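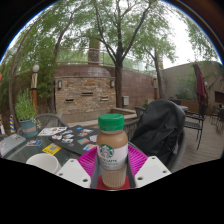 Cold coffee stain on patio cushions, help before guests get here

Teun Segers
Posted in Outdoor & Garden

So half a bottle of milky coffee went over two of my patio chair cushions. Cream colored, polyester I think, the tag is long gone. Blotted it with paper towels, then used dish soap and a sponge and now theres a bigger ring then before. Also starting to smell like sour milk in the sun. Covers do NOT come off, sewn shut all the way round. Family coming over at 5 pm. Can I just hose them? Is bleach a terrible idea?

Ubaldo Morelli
Skip the bleach for now. Milk is the smelly part, coffee is the brown part, and you want to get the milk out first. Cool water only, hot can set it.

Mix 500 ml cool water with a small squirt of laundry detergent, the enzyme kind. Check the bottle, it'll say. Try it on the underside first. Then dab the whole panel, seam to seam. If you only do the spot you get the ring again, that's what happened to you. Leave it 20 minutes or so, then rinse with another 500 ml of plain water, press with a dry towel, hard, stand on it if you have to. Repeat till the towel comes up clean.

Any brown left after that, white vinegar and water, half and half, then rinse again. Stand them on edge in the shade with some wind. They won't be dry inside by 5, foam takes forever. Flip them over or borrow chairs.

Kirkero
just flip em. nobody looks under a cushion

Maes
Hosing is ok IF you can dry them. I hosed mine last March and put them back damp, black specks in a week, ended up tossing the lot. A wet vac helps a ton, sucks the water right out of the foam. Hardware store by me rents them by the day, maybe yours does too.

Teun Segers
Thanks all. Underside test was fine, no color change. Doing the whole panel now, neighbor has a wet vac. Will flip them for tonight.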